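Small Food Business, Session 5: Costing a Short Menu

I'm going to use my own pie cart as the guinea pig again, so apologies to anyone who sat through it last term. I ran Pallby with Morven Purves for nearly 5 years, and we made every mistake in these notes at least once.

Start with one item

Pick the thing you sell most of. For us it was the lamb and barley pie, sold at $9. Write down every ingredient, then the paper bag, the serviette and the sauce (we forgot the sauce for a whole winter!). Add the lot up and divide by the price. If you're over a third, have a think before you go any further.

Then do a whole day

Our best April day brought in $726 from 54 customers. Lovely, until you take out the pitch fee, the gas and two people's wages. Morven worked that out on the back of a flour bag and we both went a bit quiet.

Bring your own numbers for this one. Rough is fine — just don't use your best day like I did.

Drinks

People treat drinks as an afterthought, and I'd love you to stop. They don't need cooking, they keep well, and a customer who has already queued will often grab one. Cost them separately from the food so you can see what each side is earning.
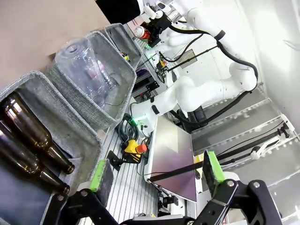 For next time

Read Dwynwen Kneath's handout on choosing a pitch, and have a go at the costing sheet for three of your items. Email me if the totals look silly. Mine did, and it was usually the butter.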